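Clock keeps resetting on old desktop, is it the battery?

Thodoris Stefanou
Hello all, I've been given an old desktop by my aunt in Caddale and every morning it's convinced it's the wrong year. I've got the side off and found a silver coin battery on the green board.
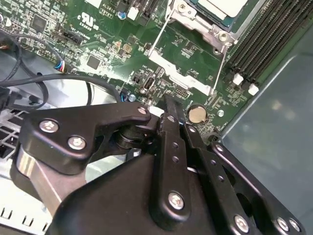
Is that the one to change, and do I need to unplug anything first?

Achilleas Chatzigeorgiou
Yes, that's your fellow! Mains lead out first, then ease the old one from its holder (gently, they ping) and note which way up it sat. While you're in there, have a look at the processor. If the top is blotchy I'd clean it and put on fresh paste before the cooler goes back.

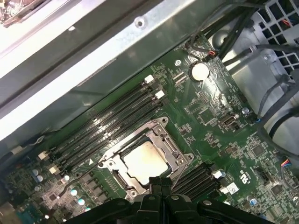 Set the clock again on Friday or whenever you're done, and save before you exit.

Karras
Mine was 5 years old when it did this. New battery, fine ever since.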